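Litangate Books - progress report to the Grimshaw Fund
January 5, 2020
From: Isla Katene

Sorry this is brief, we are mid stocktake and the till is playing up.

Where we are

Shop is open six days now. Tuesdays gone, sorry, I mean the half day is gone - we shut properly for one day a week instead and nobody has complained to me. The back room shelving your grant paid for is up, painted and mostly full. Radical history and the pamphlets have moved in there, poetry has come forward to the window. Poetry sells better in the window. Should have done it years ago.

Small press table

Your first payment was for this. 30 presses signed up on sale or return, which was the target. Paperwork is slow, some of them still invoice by post. Rawiri Rewi has built us a spreadsheet and chases the late ones. Sales from the table came to 255 books up to Christmas, best seller by a long way was the Jirkance pamphlet on rent strikes. We reordered twice and ran out both times.

Events

Readings are going well. The launch in the autumn was packed, too packed, people on the stairs. We now ticket anything likely to be busy, free but you have to book. Drinks are still donations in a tin. 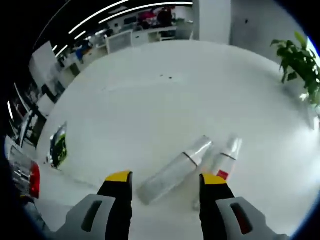
Money

Spent so far: £900 on shelving and paint, £200 on printing for the events leaflet. Both under what we put in the bid. The printing was cheaper becuase we went with Trastex in the end, two colours, plain paper. Would like to move what's left to author travel if you are happy with that. Please say yes or no by email, I can't book trains untill I know.

Not done yet

Website. The old one still lists the wrong opening hours. Reading group for teenagers - had a first go, wrong evening, clashed with everything. Trying again in spring with the library. Second-hand section still in boxes.

Next

Finish stocktake. Settle up with the presses. Spring leaflet to Trastex. Rawiri will send receipts seperately, and the full sales sheet with them.

Isla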